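Progress report, second period: sock rolling and tray packing
Prepared for the Pillai fund by the Nurkent household textiles group

1. Purpose of the work

The grant covers the part of the Wisier project that deals with loose socks: laying them out, rolling them into compact bundles, and placing the bundles in a divided tray. The first period was spent on buying stock and agreeing on what counts as an acceptable roll. The second period, which closed in June, was spent on the rolling itself.

2. Stock and table

The stock is mixed on purpose. Argyle, plain and patterned socks are all in use, in both strong and pale colors. Cuff length and knit weight vary more than planned, because Birent filled part of the order with substitutes. We accepted these. A home drawer is at least as uneven.

The work is done on a white tabletop. Socks are placed by hand before each run and are not ironed or stretched first. The tray is light wood with square compartments, four rows deep and three columns wide. It stays at the back left so that the front of the table is free for laying out.

3. Rolling

We logged 3,159 roll attempts in the period. Of these, 1,282 were made with argyle socks, which were given extra time because the pattern makes twist easy to judge. If the diamonds drift off line between the cuff and the toe, the sock was not flat when the roll began. A roll is passed if it holds its shape after release and fits a compartment without being pushed.

Two faults account for most of the rejected rolls. The first is bunching at mid-length, which gives a thick bundle with a loose outer turn. The second is a toe left outside the roll. Bunching is more common in the thicker knits. 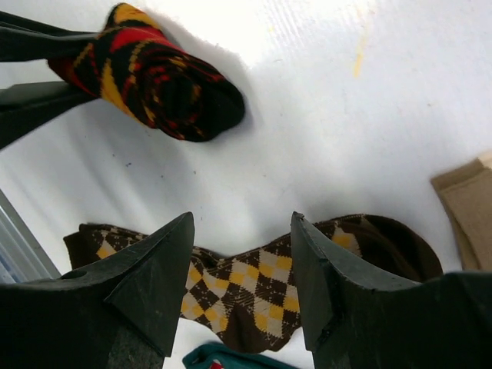
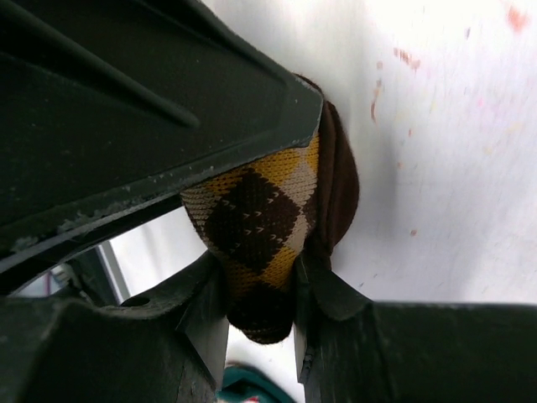
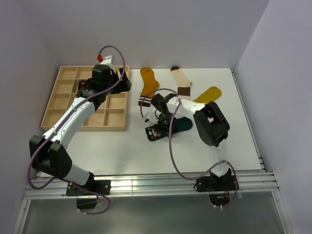
Socks during the rolling work.

Anayeli Cisneros, having read the draft, asked that the fit test be stricter: a bundle that fits an empty compartment may still catch on its neighbor when the row is full, and she would count that as a fail. She also wants plain socks reported separately from argyle, given that twist is harder to see on a single color and may be undercounted. Both points are accepted and will apply from the next period. Figures in this report have not been restated.

4. Packing

Packing started late and the results are thin. Over 300 rolled socks were placed in the tray, one to a compartment. Placement order was back row first. We have not yet tried filling by color.

5. Spending

Stock and tray costs are within budget. An unspent 800 dollars from the supplies line is requested as a carryover, to replace socks whose cuffs have lost their stretch.

6. Next period

Rolling continues with the plain and patterned stock. The stricter fit test will be run on full rows only. A second tray with smaller compartments is on order, and packing results for both sizes will be given side by side.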